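In Praise of the See-Through Bin
March
By Veronika Győri

I have owned three toolboxes in my life and disliked all of them. They were deep, dark and heavy, and whatever I wanted had always slid to the bottom. Then I put my hand tools in a clear plastic bin on top of the table, and I have been a pest on the subject ever since!
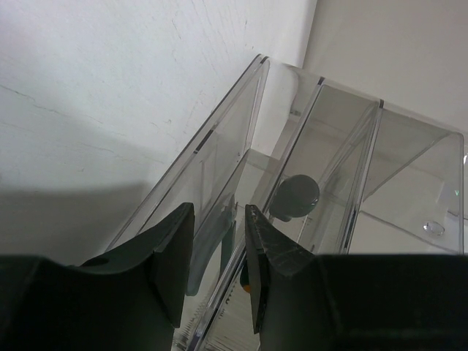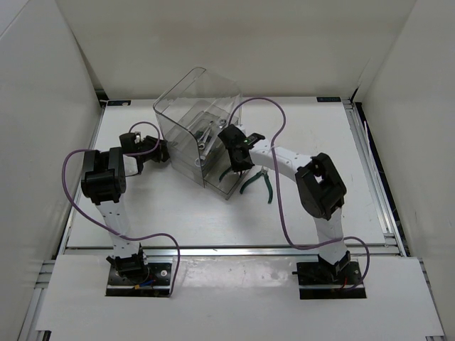
Clear plastic, up close and from farther back. In the second picture the green-handled pliers are out on the table in front of the bin.

What I love is how little thinking it asks of me. A tall back and a low front, and everything stands or leans where I can find it from across the room. I reach for a silver shaft or a colored handle before I've even come up with the word for the thing. Try doing that with a steel box and a lid (I did, for years, and mostly I just rattled it).

My friend Norbert Kozma thinks I've lost my mind. He keeps his tools in a cabinet with 27 drawers, each one labeled, and he'll tell you that clear plastic scratches, shows every fingerprint and looks messy by noon. He's right about the scratches. He's right about the fingerprints too, and I still wouldn't trade. A label tells you what ought to be in a drawer. Norbert once opened the one marked "pliers" in front of me and found a roll of tape and a birthday candle, and the hunt that followed took up most of our coffee.

I will grant him this much: a clear bin won't forgive hoarding. Krisztina Somogyi, who has almost 900 tools in her garage in Flisum, would need a wall of them. But for the handful you use every week, the wrenches and screwdrivers and that one pair of pliers you'd save from a fire, give me the bin, out in the open, no lid.

And leave the pliers lying in front of it if you like. I do it all the time. They take one second to put back, and I can see exactly where they go.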